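Three weeks into the new apartment in Civamville and I still haven't unpacked the kitchen. I have one pot, one good knife, and a box marked MISC that I'm a little afraid of. But I do have a sourdough starter, because my neighbor Farhad Rashti knocked on the door the day after I moved in and handed me a jar of it. No note, no instructions, just "feed it twice a day" and off he went down the stairs!

So now I'm a bread person, I guess. My first loaf came out flat and gray in the middle and I ate it anyway, with way too much butter. The second one was better. I'd been leaving the jar by the window, and the mornings here are chilly in September, so I moved it on top of the fridge and it perked right up.

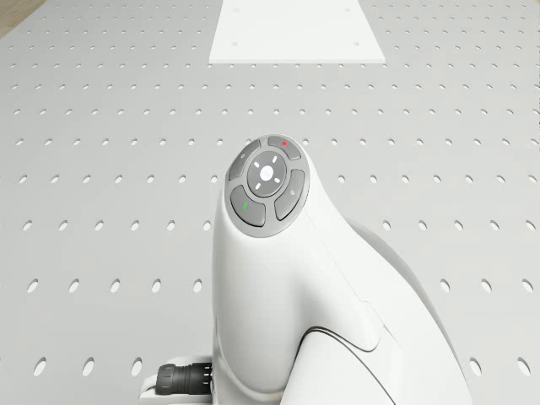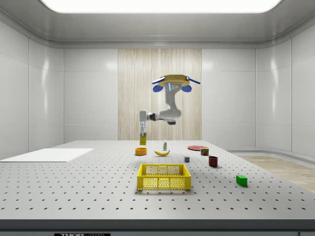
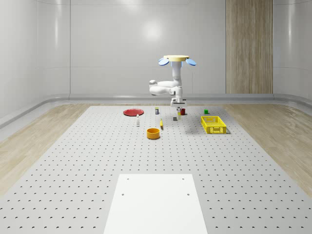
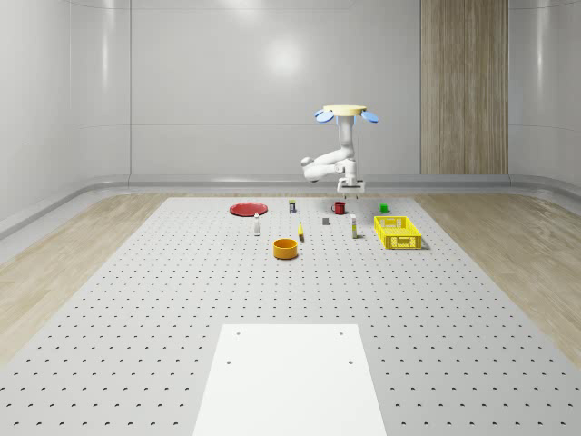
The flour question is where I keep going back and forth. Farhad swears by whole wheat for feeding and white for baking. My friend Bahman Najafi (who has been baking a lot longer than I have) says use whatever's in the cupboard and quit fussing. I tried a bit of rye last week – just a spoonful – and the jar climbed right over the lid and down the side of the fridge. I was scrubbing that up at midnight.

For anyone who wants to know, my current loaf is 810 grams of dough all in, with a 30 minute rest before the first fold. Then I fold it four times, shape it, and leave it in the fridge overnight in a mixing bowl lined with a dish towel. I bake it in the one pot, lid on, and take the lid off when it smells like toast.

Next up I want to try olives, if I can find the can opener. It's probably in MISC.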